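Gasstead Kitchen Cell - pre-run safety + inspection checklist
Filled in by: Jad Khoury
Date: 6/20/19
Run set: wrist view only, towel bar approach, 162 trials planned

Comments go under each line. If you mark NO, write why. Blank does not count as yes.

SECTION A - POWER AND STOP

A1. E-stop by the door latches and releases. YES
Pressed twice. Arm dropped out both times, brakes held.

A2. Second e-stop on the operator side. YES
Cable is still taped to the floor, tape lifting at one end. Re-taped. Wants a proper cover before the next set.

A3. Speed limit set to the low profile. YES
Was on the fast one from the last user!! Please put it back when you're done. I've added a line to the start script that prints the profile, read it.

A4. Force cutoff checked against the spring scale. YES
Trips at 12 newtons on the pull, a hair later on the push. Fine for this bar. Would not be fine for the glass door work.

A5. Trondell controller fan running, vents clear. YES

SECTION B - ARM AND WRIST

B1. Gripper pads seated, screws tight. YES
Left pad has a nick. Not on the contact face. Leave it for now, swap at 282 cycles like the sheet says.

B2. Wrist camera bracket tight. YES
Quarter turn on one screw. This is the thing that ruined the March data so check it every time, not just the first run of the day.

B3. Camera cable has slack through full wrist roll. YES
Rolled it by hand both ways. Goes close to the elbow at the far end but no pull.

B4. Wrist calibration newer than the last bracket change. NO at first, then YES
Had to redo after B2. Took two goes, first one had a bad corner.

SECTION C - COUNTER AND FIXTURES

C1. Towel bar bracket tight on the wood. YES
Hand check only. No wobble at the post. End knob doesn't turn.

C2. Cutting board does not slide when pushed. YES
Pushed from the rounded corner. Stays put on the marble.

C3. Finish on bar and board noted, for the glare log. YES
Bar is dark and glossy, bright streak down the length. Board has a soft shine in the middle. Both matter for the method so write it down even if it looks the same as yesterday. 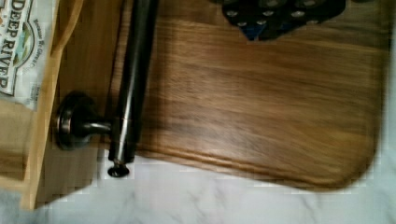 C4. Lights set to diffuse, blinds down. YES
With direct light the streak on the bar splits in two and the edge finder picks the wrong one. Diffuse gives one streak and one shadow strip, and the shadow is what we're really using. See section E.

C5. Stream quality checked at the recorder. YES with comment
Still blocky along hard edges. Compression is left on for this set on purpose, same settings as the Mbeki baseline, otherwise we can't compare. Do not "fix" it half way through.

C6. People clear of the taped line before motion. YES

SECTION D - FIRST MOTION

D1. Dry approach with gripper open, stop short of the bar. YES
Clean.

D2. Approach again at full wrist roll. YES
Watch the knob end. The fingers come in low there and the marble is right under. Keep the height floor on.

D3. Light touch on the bar, back off. YES
No cutoff trip. No marks on the finish that I could find.

D4. Operator keeps a hand on the stop for the first 6 trials. YES
Did it. Arm got tired. Get a stand for the button.

SECTION E - METHOD NOTES (read before you change anything)

What we're testing: can the arm find the bar and its distance from one wrist view, using the highlight and the shadow together, no depth sensor. Old method (Zaltberg) used the highlight alone. It finds the direction of the bar well enough but the distance is poor, and a poor distance next to stone is a safety problem, so it goes on this sheet.

The shadow falling on a flat surface next to the bar gives the second line. Gap between the two lines changes as the wrist moves in. That's the whole trick. Streaky wood grain is the hard case, it runs in long lines and the finder likes long lines.

Early result: fewer false stops than highlight alone, and the bad ones are mostly grain picked up as shadow. One trial stopped on nothing at all, log saved, havent looked yet. Too early to say anything about the knob end.

If the finder reports low confidence the arm must hold, not guess. Checked in D1 by covering the lens with a card. It held. Do this again after any software update.

SECTION F - SIGN OFF

F1. Open items: floor cable cover (A2), button stand (D4), look at the odd log (E).
F2. Cleared to run at low profile only. YES
F3. Next check due at pad swap or any bracket change, whichver comes first.

Signed, J. Khoury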